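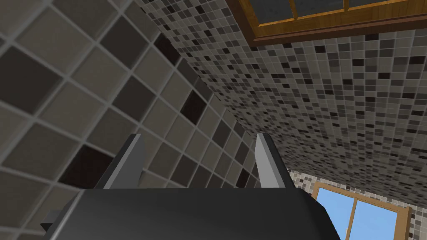 Gineck, 28 Apr 2022

3.2 The practice room

Figure 1. Wrist view in the simulated room, gripper open and empty. Large tiles on the left, small mosaic on the right, with two wood-framed windows.

I wanted the students in our Midari robotics club to stop tuning their grasps to one plain gray background, so Anikó Kiss and I built them a tiled room in the simulator. The large tiles are mostly warm grays with a few nearly black ones mixed in, and the mosaic is a jumble of light and dark squares (Figure 1). It's busy on purpose! Our first-years had gotten very comfortable with blank walls, and I was tired of hearing that the vision code was "basically done."

Each team got 70 practice runs before the August contest, and we kept 2,000 rendered views from the wrist for training. Kipchumba Mushi wrote the script that tips the wrist to odd angles – in Figure 1 you're looking steeply up past the fingers – and then he had to rewrite it when half the club complained that they'd lost track of which way was up. Fair enough, I got lost too.

The task itself stayed simple: say where the fingers are in the view, then say whether anything is between them. With the plain room the Ividach team got 61 of their 70 runs right. In the tiled room they got 39. The dark tiles were the main trouble, as their code kept marking them as part of the gripper, and I'll come back to that in Section 4 – they had a pretty clever fix for it.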